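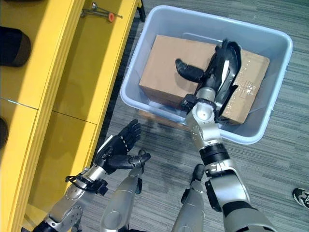 A bin on the carpet beside the yellow shelving, with a closed cardboard box inside it.

Anahera Ruddock keeps the parts store at Rorkness, and her first rule concerns weight. Metal goes on the shelf boards between knee and chest height. Boxes that have not been checked in stay in a bin on the floor.

"A bin has a rim, and a rim holds things together," she says. "If a carton splits, the small parts end up in the bin. On carpet you can lose an M4 washer for a month."

The store was set up again in December, after the move from the Buckley building. The old racks were fixed wood, built in 1931, and could not be adjusted. The new ones are slotted steel uprights with yellow boards, and the levels can be moved without taking the whole unit apart. Ruddock spent most of the first week doing that.

"I set the levels by the tallest part plus a hand," she says. "You need room to lift a thing over the one in front. People measure the part and forget the hand."

Heavy turned parts are stored flange down, in staggered rows. Straight rows look better, she admits, but the flanges meet edge to edge and fingers will not go between them. Molds and trays go one level lower, toe to the back, so that the open side can be checked for dust from standing height.

Labels were the slow part. The Buckley stock list ran to about 600 lines, many of them for items that had been used up years ago. She went through it shelf by shelf and wrote a location code against whatever was still there – level first, then bay.

"Level first, because that tells you whether to bend," she says.
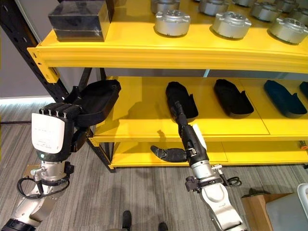 Nuria Tefera would have put the bay first, and told her so at the time. Her argument was that a person walks to the bay before looking at any level, and that the code should follow the feet. The two tried it both ways for 7 days and kept Ruddock's order, mainly because the labels had already been printed.

Hand tools remain unsettled. They have a drawer, but they tend to be left on whichever shelf was last worked at. Ruddock clears them at four in the afternoon and has stopped writing notes on the matter.

Her next job is the bottom level, which she wants to raise by one slot so that a broom will pass under it.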